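Chore automation

Chore automation is the use of machines to carry out routine manual work in homes, repair shops and small workrooms. As of August 1, 2018, most such tasks are still done by hand. Floor cleaning and bottle filling are the usual exceptions.

Sewing and mending are often treated as a test case. Thread and cloth change shape when touched, and a machine must adjust its grip with each stitch. Damir Dervishi of Stillico has argued that surgical suturing, in which robotic instruments hold and pass thread through tissue or a training surface, is the nearest working relative of household mending - though normally with a surgeon in control. 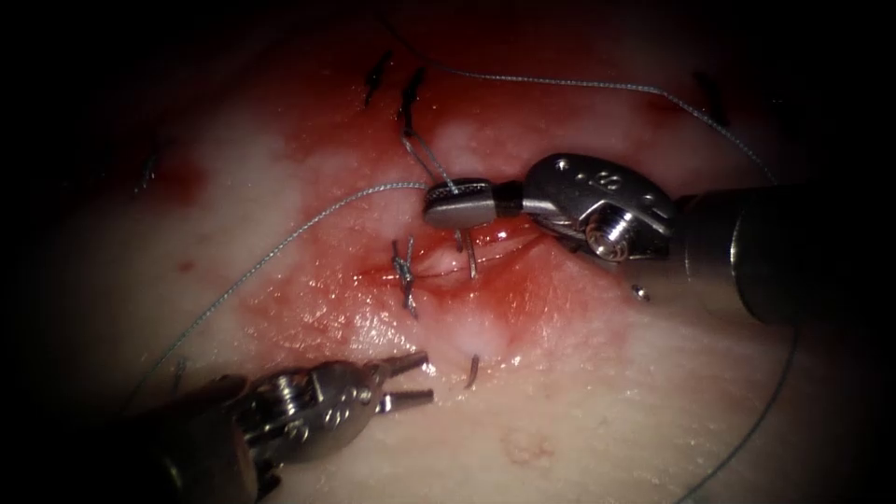
Independent operation is a separate matter. In June, the Plarkum workshop published a trial of 569 attempts at closing a short seam without human help. The machine finished some 70 percent of them, most often failing when it had to pick up a slack thread. Valbona Trajkovski, who led the trial, wrote that a usable mending machine for the home was at least five years away.

The Lullunero project applies similar methods to button replacement. It had three test sites at its start.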